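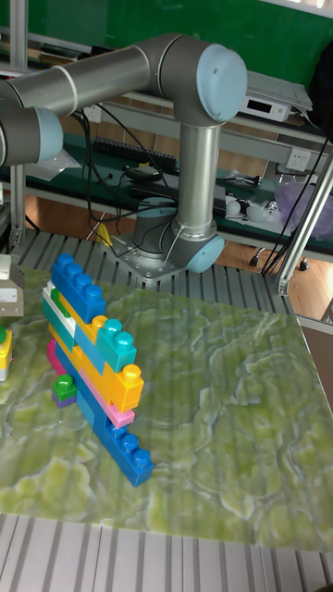

Is an old coin worth a lot of money?

Probably not. Sorry! Lots of people find an old coin in a drawer and think they are about to be rich. Grown-ups do it as well. Before you start choosing what to buy, let's look at some of the things people say about old coins and see if they are true.

"It's really old, so it must be valuable."

Is it? Some coins from Roman times cost less than a pair of trainers. The Romans made millions and millions of them, and people have been digging them up ever since. A coin can be very, very old and still be quite common. What matters more is how many are left, how many people want one, and what state it is in.

"It says so on the internet."

Sibel Değirmenci, a coin dealer, gets messages every October from people who have read that their 50p is worth hundreds of pounds. They have seen one for sale at that price. But anybody can ask for any price they like. You could put your left sock up for sale for £200. Did someone pay it? That is the question to ask. Look for what coins have sold for, and look at more than one sale.

"There's a mistake on it, so it's rare."

Sometimes this is true. A real mistake happens when the coin is being made. The blank piece of metal might slip, so the picture ends up off to one side. Collectors like these. But most "mistakes" are just damage. Coins get dropped, run over, scratched by keys and sucked up by vacuum cleaners. A dent that happened in your pocket is a dent. Some people even damage coins on purpose and then sell them as mistakes, which is a rotten trick.

"I'll clean it first, so it looks nice."

Please don't. Rubbing a coin takes a tiny layer of metal off the top and leaves fine scratches that you can see with a magnifying glass. Collectors can spot a scrubbed coin, and many of them won't want it. Olaia Arrieta was given 13 old pennies by her grandad when she was nine, and she polished every one with toothpaste. She still has them. They are very shiny and no collector has ever made her an offer.

"It came with a certificate."

A certificate is a piece of paper. Who printed it? If it was the same company that sold you the coin, be careful. "Limited edition" is another one to watch. Limited to how many? If the answer is 100, that is a small number. If the advert doesn't tell you the answer, you should wonder why.

So how do you check a coin yourself?

Hold it by the edge, over something soft like a folded towel. Read the date and any words. Find the same coin in a catalogue from the library (check what year the catalogue was printed, as prices change). Weigh it on kitchen scales if they show small amounts. A fake is often too light or too heavy. Try a magnet too, but don't trust it too much. Plenty of real coins stick to magnets, including newer British pennies, and plenty of fakes don't.

Then ask two different people who know about coins. If one of them wants to buy it from you that very minute, ask a third.

Words to know

Blank: the plain metal disc before it is turned into a coin.
Mint: the place where coins are made.
Dealer: someone who buys and sells coins for a living.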